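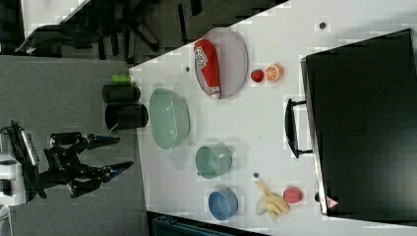

Why did the second batch of rye starter stall? The flour was from the new Ruchti sack, and it soaks up more water than the old one, so the mix was too stiff.

September 2025, test kitchen notebook

Fed both jars again after lunch. Jar A (old flour) doubled on schedule. Jar B got 243 g water this time and loosened up to the same feel as A. Left both on the shelf over the Grimier oven, lids resting, not screwed down.

Dough weight for the trial loaves: 1678 g total, split into 3. Salt went in late, my mistake. Konrad thinks it won't matter for rye. I've marked those loaves with one slash so we can tell them apart.

Theresia wants the crumb closer than last time. Suggest a longer proof in the tins and a lower start in the oven. Toàn has the probe thermometer, need it back before the bake.

To do:

- write the sack number on the flour bin
- ask Hannelore if the 565 g tins are still in the store room
- feed B again before closing, same water

Nadja is on the early shift and will take the loaves out of the fridge.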